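Vimlow

Vimlow is a small data set of bus stop names and the ways people misspell them. It has 112 stops from the town of Rirnberg and 151 wrong spellings, collected from notice boards, lost-pet flyers and one very angry letter to the parks office. If your search box already copes with "Rinberg Sth Gate (old)", you don't need this.

What you get

stops.csv - one row per stop, with the official name and the name people use
variants.csv - one row per misspelling, tied to a stop by its id
notes.txt - my grudges, in order of discovery

Both tables are UTF-8 with commas. Names that contain commas are quoted. The town has a stop called "Mill, Upper, New", so this came up early.

How it was made

I typed everything by hand in February, then Ibrahim Tijani checked it and found 10 new mistakes of mine. Seven were fixed. The other 3 turned out to match how people really write those names, so they were moved into variants.csv, where they look quite at home.

Loading it

Any spreadsheet will open the files. Tell it the id column is text, or stop 007 becomes stop 7 and gets mixed up with the real stop 7, across the river. Mutix, the little matching script in the tools folder, reads both tables and prints its best guess for a name you give it.

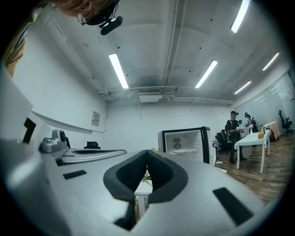
Mutix is fond of short names and will pick "Quay" if left alone for long. Set the cutoff higher if that bothers you.

Known problems

Two stops share the name Ekwueme Road. The town says they are the same stop. They are on different hills.

Night bus names are missing. Fixes are welcome, ideally with a note on where you saw the spelling.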